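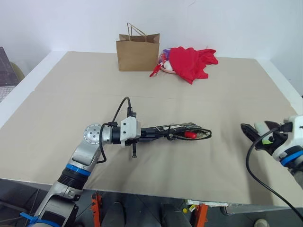

How to Count Users on a Shared-Use Trail

Before a city widens a path or adds a crossing, it needs to know how many people use it. A manual count takes two people and a clipboard. The steps below are the ones we followed on the Lonberg connector.

1. Pick a screenline. Draw an imaginary line across the trail where everyone has to pass. Stay 40 feet or more from any intersection, so turning riders aren't missed.

2. Choose your hours. Count one weekday evening and one Saturday midday. May is a good month in most places - school is in session and the weather is mild.

3. Set up the form. Use one row for each 15-minute period and separate columns for walkers, runners, bikes and other wheels. 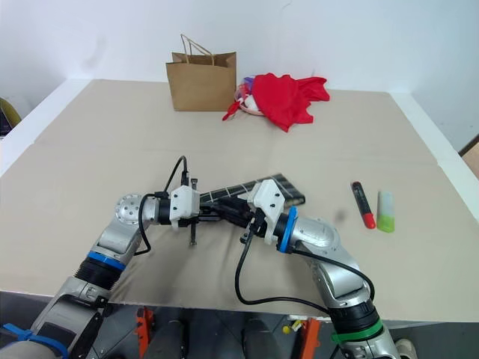
Count people, and write down a tandem as two riders. A child in a trailer also gets a mark. Someone who passes twice is counted twice.

4. Add up each hour. Our busiest hour at the Van Loon Street end had 158 users, and 85 of them were on bikes. The quietest had 17.

5. Note the conditions. Write the temperature, any rain and any nearby event at the top of the sheet - a ball game can double the total.

Keep the original sheets after you type them up.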